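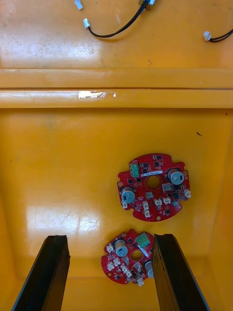 Who are we looking for this season?

We are looking for two walking guides for small groups on the island of Zotness, from February until the end of the summer.

Likeck is a small travel company and we take our guests on foot to the old harbour, the sea cliffs and the village of Grutis. The groups have at most 15 persons. The longest walk goes up the 206 steps to the lighthouse, so you must be in good health and not afraid of wind.

You should speak clear English and one more language. A first aid certificate is necessary. Knowledge of the local birds is welcome, but we can also teach you this during the first weeks. A shared room in the village is included, and also lunch on the working days.

Please send a short letter and your CV to Gilmar Moura, Likeck, PO Box 3094, Zotness. The letters must reach us by 20/01/2026. For questions about the room or the ferry, please ask for Tin-yau Cheung at our office in the harbour.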